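Inicio | Programa | Ponentes | Sala 2 | Archivo

9 de agosto
Notas de Paweena Khamphan

Lastach: el servicio de pruebas de cocina de Berketti. Notas para la charla

Saludar y presentarme. Decir desde el principio que trabajo en la parte de evaluación de Peixoto, que no vendemos Lastach y que pagamos la licencia como cualquier otro cliente. Anoma Pramanik llevó las pruebas conmigo y responde a las preguntas técnicas al final.

Qué es. Lastach es un servicio por suscripción de Berketti. El cliente sube su política de control y recibe resultados en cocinas simuladas: abrir armarios, sacar y guardar alimentos, mover recipientes. No incluye hardware. Se paga por bloques de episodios; el bloque básico es de 2.000 y el siguiente, de 3.000. Nosotros contratamos el de 3.000 y gastamos 2.462 antes de cerrar el informe. El resto lo tenemos hasta octubre.

Por qué lo miramos. En Mulldale tenemos una cocina real de ensayos, pero hay que recolocar todo a mano entre intentos y solo trabaja un equipo a la vez. Queríamos saber si una parte de ese trabajo se podía pasar a simulación sin perder información útil. Explicar que no buscábamos sustituir la cocina de Mulldale.

Pasar a la primera diapositiva con imagen.
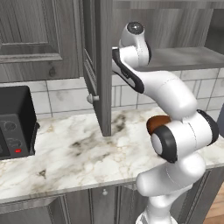 La puesta en marcha nos llevó más tiempo del previsto. El adaptador que entrega Berketti espera las órdenes en un formato y nuestra política las da en otro. Hwa-young Yoon escribió la conversión y la dejó documentada; si alguien la quiere, que me la pida al terminar. El manual cubre bien la instalación y mal los errores. Cuando un episodio no arranca, el mensaje es el mismo tanto si falta un archivo como si la licencia ha caducado.

Los escenarios. Cada uno se define con un archivo de texto: qué objetos hay, dónde empiezan y cuándo se da la tarea por cumplida. Se puede fijar la semilla para repetir exactamente la misma colocación. Esto funciona como promete el folleto y es lo que más usamos.

Lo que falta: no se pueden añadir muebles propios. Se pueden cambiar acabados y mover objetos, pero la distribución es la del catálogo. Surachet Panyasiri preguntó a soporte y la respuesta fue que está previsto, sin fecha.

(Pausa. Preguntar si se ve bien la pantalla desde el fondo.)

Resultados. De todos los episodios, 171 terminaron con un fallo que el sistema marcó como "sin clasificar". Los revisamos a mano. La mayoría eran contactos entre el brazo y una puerta que el evaluador no sabía atribuir ni al agarre ni a la trayectoria. Berketti admite que la clasificación automática es la parte menos madura del servicio. Mi recomendación es guardar siempre la grabación y no fiarse solo de la tabla.

Segunda imagen. Dejarla puesta mientras hablo del alcance.
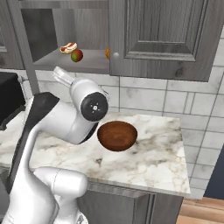 El alcance dentro de los armarios altos es la prueba que más separa una política buena de una mediocre. En la encimera hay espacio por casi todos los lados; dentro del armario, la balda y los laterales limitan mucho el ángulo de entrada. Señalar el cuenco de madera sobre la encimera y después el perrito caliente y la fruta de arriba, que están tan cerca que uno tapa en parte al otro. Con dos objetos así, la detección suele ser lo primero que hay que mirar. También conviene mirar la distancia de la pinza a la balda, porque el informe estándar no la da y hay que sacarla del registro.

Variedad de objetos. Suficiente para empezar. Los alimentos tienen formas razonables, pero todos se comportan como sólidos rígidos. Un pan no cede al apretarlo. Para medir fuerza de agarre no nos sirve y seguimos haciéndolo en Mulldale.

Velocidad. Los episodios se lanzan en paralelo y el bloque se consume deprisa, también cuando hay un error de configuración. Los episodios fallidos por culpa del cliente se cobran. Aconsejo hacer una tanda muy pequeña antes de cada cambio y leer el registro entero. A nosotros se nos fue una tarde de episodios por una ruta mal escrita.

Soporte. Nos atendió Surachet Suksawat. Respuestas claras, normalmente al día siguiente. El soporte por teléfono va aparte y no lo contratamos.

Valoración. Renovaremos con el bloque de 2.000. Nos compensa para descartar versiones malas antes de ocupar la cocina real. A un equipo sin banco de pruebas propio le diría que pida primero el acceso de prueba y compruebe el adaptador, que es donde más tiempo se pierde.

Preguntas. Si sale el tema del precio, remitir a Berketti; las condiciones cambian según el contrato. Si preguntan por otros brazos, contesta Anoma.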